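Surnwood Manipulation Data Group
Minutes of the March progress meeting

Chair: Ourania Tsolakis
Meeting opened: 10.00
Papers circulated: Collection summary; Review notes; Draft amendment to the operator instructions

1. Minutes of the previous meeting

The minutes were agreed as a correct record, subject to one correction. Under item 4, "Kullonitz" should be read for "Prurnon" in the paragraph on storage. The action on spare cables was carried forward.

2. Progress on the bottle and rack task

The group received the collection summary. The target for the task remains 900 accepted examples, each recorded by a person operating both arms from the start position to the end position. It was confirmed that examples in which the operator pauses to speak to a colleague are to be marked and kept, and that the reviewer will decide on their use.

The Chair reminded members that an example is accepted only when both the wrist views and the fixed view are complete. Examples with a missing view are to be stored separately and are not to be counted towards the target, even where the movement itself is good. 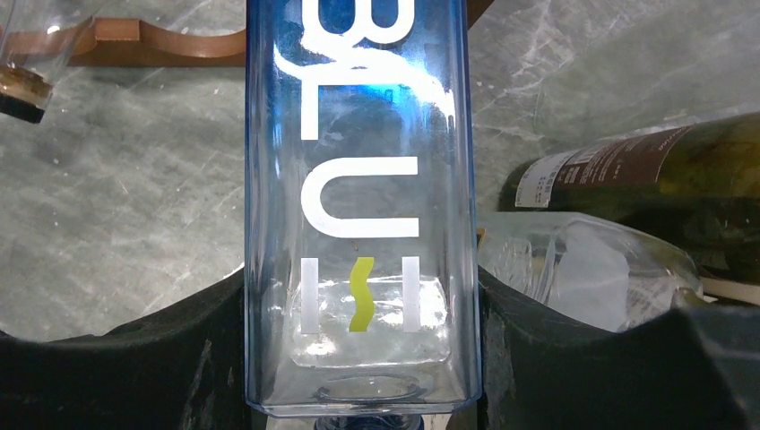 The choice of bottles was discussed at length. The Amaral project team had asked whether the set should be limited to dark glass, on the grounds that the learning system had shown weaker results with clear bottles in the earlier trials. Members did not support this. It was noted that the bottle marked BLUE runs from deep colour at one end to nearly colourless glass at the other, and that it carries a strong curved reflection in the wrist view, so that one object presents several of the difficulties under discussion. The clear bottle and the olive-green wine bottle lying beside it were considered useful for the same purpose. The set will therefore stay mixed. The Amaral team asked that its reservation be recorded.

A member asked whether reflections should be reduced by changing the lighting. After discussion it was agreed that the lighting would be left as it is until the present target has been met, and that any change afterwards would be treated as a new condition with its own label.

Agreed: the set of bottles to remain mixed.
Agreed: no change to lighting during the present collection.

3. Review of recorded examples

The review notes covered the most recent batch. Of the examples examined, 61 had been returned to the operators for a second opinion. The main grounds were an unclear end point, a grip taken too near the neck, and a written instruction that did not match the movement recorded.

On the last of these, the Chair observed that the wording of instructions had drifted. Some operators write "put the bottle in the rack" and others "place the bottle on the rack", and a smaller number name the bottle by its colour. It was agreed that variety of wording is welcome but that the object named must be the object moved. Reviewers are to correct the wording where the meaning is plain and to return the example where it is not.

It was further agreed that failed grasps followed by a successful second attempt should be kept and labelled as recoveries. Members from Kullonitz reported that such examples had been discarded in their own collection and that they now regretted the decision.

Action: reviewers to apply the recovery label from the start of the next batch.

4. Operator instructions

The draft amendment was considered. Its text will be published on the Prurnon information pages with the other guidance for operators, under the following heading.

Working with both arms at the rack
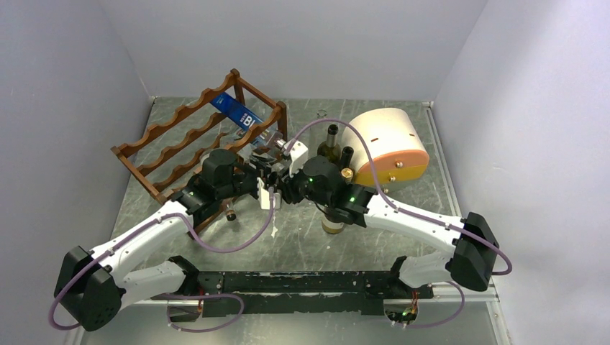

Reading time: 2 minutes

Operators should set the rack at a slant to the front edge of the table and vary the angle between sessions. The two grippers may be brought close together over the middle of the table, as when a bottle neck projects from the rack towards them, but one arm should be kept still while the other closes. The cables arch and loop freely beside the forearms, and operators are to check before each example that no loop has settled around a rail or a standing bottle.

Other objects, such as the cream container with the orange and yellow panels, form part of the setting. They may be moved between examples. They are not to be moved during an example unless the written instruction calls for it.

Operators should rest for 5 minutes when they find that their movements have become hurried. Speed is not assessed.

The amendment was approved with one change. The words "where practicable" were struck out of the sentence on checking cables.

5. Any other business

The Chair asked that requests for access to the recordings be made in writing, stating the purpose and the period of use. One request from the Amaral team was approved at the meeting.

There being no further business, the meeting closed at 11.25.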